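Aststead Tea List - archive
Reading time: 2 min
We use cookies to remember your list settings. Accept / Manage

Re: Compartment boxes for the October swap

Emerson Araújo wrote:
> I think we should order the Hetell boxes for everyone. They say
> the wood keeps tea bags fresh for 18 months, and the lid seals
> out smells. With 12 of us going in on it we get the group price.
> Anyone against?

I am, a little. Where does the 18 months come from? I read the Hetell page twice and found no test, no method, just the number in large type. A wooden box with a lid is a nice thing to put on a table. Whether it keeps air out is another matter, and I have yet to own one that did.

I ran my own small check last winter. Same Geris black tea, half in a divided box, half in a plain tin with a tight lid. By spring the boxed half tasted like the cupboard. The tin was fine. One kitchen, one tea, so make of it what you like - but it's one more test than the seller has shown us.

The flavored bags are worse. Put mint next to plain green in open cells and you'll have two kinds of mint. Dividers stop bags from sliding around and that's all they do.

If people want boxes for serving at the swap, fine, buy a few. For storage I'd stay with tins. Ravn sells plain ones and makes no claims for them, which I find restful.

Also, does the group price include shipping? The last one didn't.
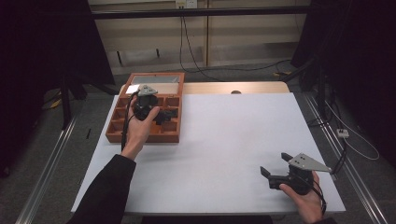 Recent on this list
- Ravn tins: do the lids loosen?
- More than 200 old bags, what to do with them
- Swap table sign-up, October
- Is loose leaf worth the mess?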